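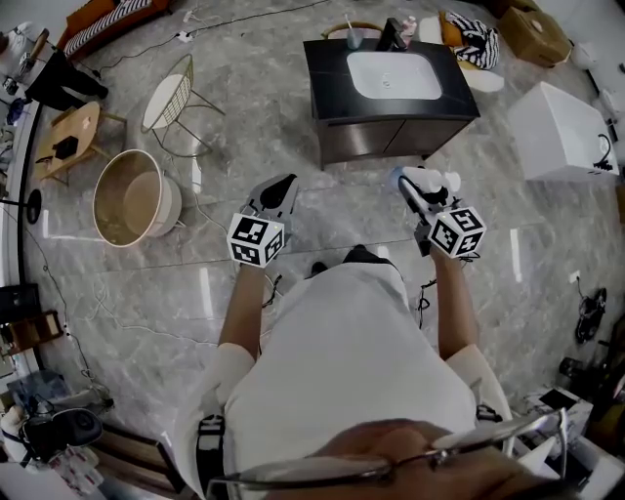
Braucht man neben dem Waschbecken mehr als einen Becher und eine Flasche? Vermutlich kaum, aber verkauft wird einem was anderes.

Hab mir den Ratgeber "Waschplatz in 14 Schritten" von Vendetti durchgelesen. Schritt eins: alles runter von der Platte. Schritt zwei: Einsätze kaufen. Natürlich von Vendetti.

Mattschwarze Platte, weißes Becken, eckiger schwarzer Hahn - sieht im Katalog von Hikgate großartig aus. Beim Putzen sieht man auf Schwarz jeden Kalkfleck. Ich wische bei mir jeden Abend und bin trotzdem nicht überzeugt.

Zweite Baustelle: der Tisch im großen Raum. Sprühflasche, Plastikbecher mit Strohhalm, kleines braunes Fläschchen, alles auf einer Fläche. Angeblich hilft da ein Tablett. Bei mir stand nach einer Woche alles daneben.

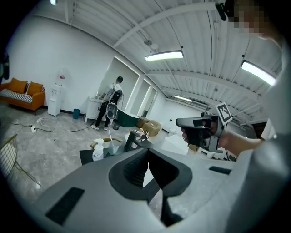 Khalaf schreibt mir dazu, ein Tablett sei immer noch besser als gar keine Grenze, man müsse halt einmal am Tag nachräumen.

Einmal am Tag. Dann räume ich aber auch ohne Tablett auf und spare mir 18 Euro.

Und dann die Kartons. "Erst mal an die Wand" heißt erfahrungsgemäß bis August. Kamance empfiehlt, sie zu beschriften. Habe ich letztes Mal gemacht, auf einem steht bis heute "Diverses".

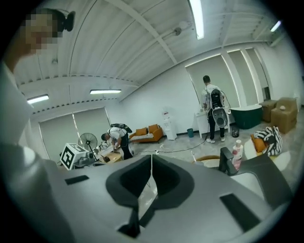 Orange, Streifen, Karton: die Ecke am Fenster.

Gestreifte Decke drüber und fertig ist die Sitzecke? Ich bleibe skeptisch. Die rutscht doch beim ersten Hinsetzen.

Falls jemand eine Decke kennt, die liegen bleibt, gern her damit. Bitte ohne Rabattcode.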